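Progress note to the Telar fund, 14th November

Hi Sheyla,

You asked for something short and readable this time, so I'm skipping the template and just telling you how the oral history project is going. The quick version is that the recordings are ahead of plan, the transcripts are behind, and the money is fine.

We now have 13 long interviews with people who worked at the old Havari weaving mill, plus a pile of shorter ones from their kids and neighbors. The best of the lot is a two-hour talk with a former loom fixer who remembers every machine by its sound (he does the sounds, too, and they're wonderful!). I could have stayed all afternoon. Máté Csonka did most of the October visits because I was down with a cold, and he turns out to be a far better listener than I am - he lets the silences run, and people fill them with the good stuff.
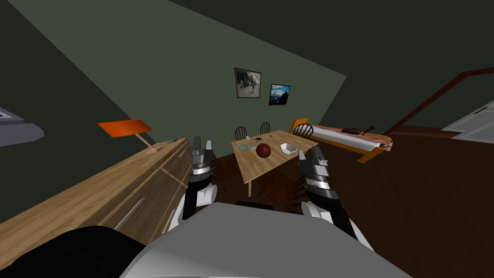 Transcripts are where I need to own up. We planned to have all the long interviews typed and checked by now and we have eight. The dialect is slow going. Half the mill words aren't in any dictionary, so Máté started a word list and it's already up to 351 entries. I'd love to print it as a little booklet at the end, if there's anything left in the pot. He'd like that even more than I would.

On the money: we've spent 2,000 less than we thought we would on travel, mainly by doing several visits on one trip. I'd like to move that over to transcription and pay a second typist through the winter. Could you let me know if that needs a formal request or if an email from you will do? I've left the equipment line alone. The recorders are holding up, though one of the clip-on microphones crackles and I'll probably swap it out.

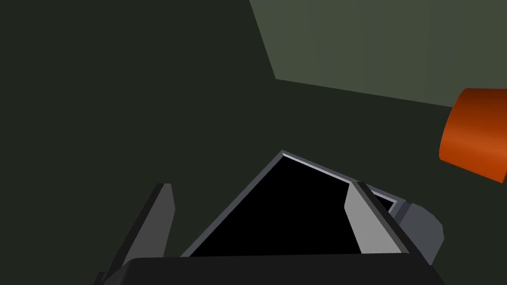

The Cárdenas family has been a huge help. They lent us two boxes of pay slips, letters and dance programs from the mill social club, and we've scanned the letters already. The dance programs are next. One of the daughters wants to write a page about her grandmother for the website, and I said yes before she'd finished asking.

Not everything has gone well. The Hiteo library had promised us its front hall for the listening day in spring, and now there's a roof repair in the way. They've offered the reading room, but it's small and would never hold the 100 people we had in mind. I'm talking to the school about its gym, and failing that we'd run two sessions in the reading room.

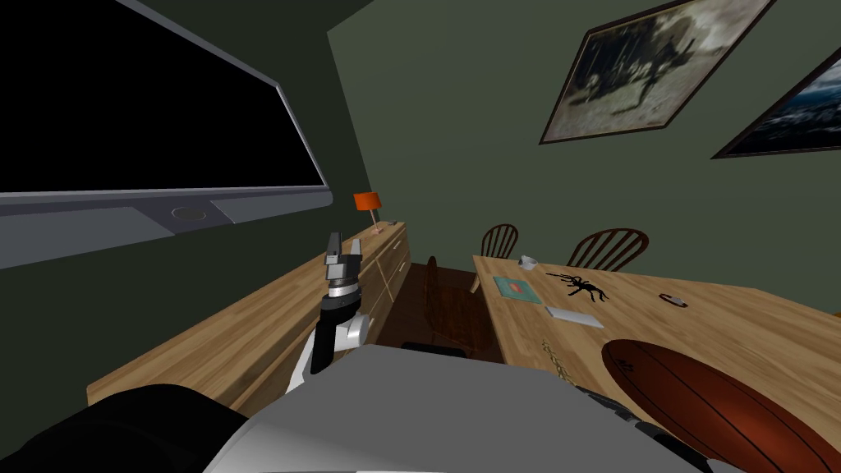

Between now and the next report I want to finish the remaining five transcripts, get consent forms back from the last few families, and settle the venue. I'll send you the loom fixer's recording as soon as his form is in - have a listen with headphones if you can.

Talk soon, and thanks for being so patient about the transcripts.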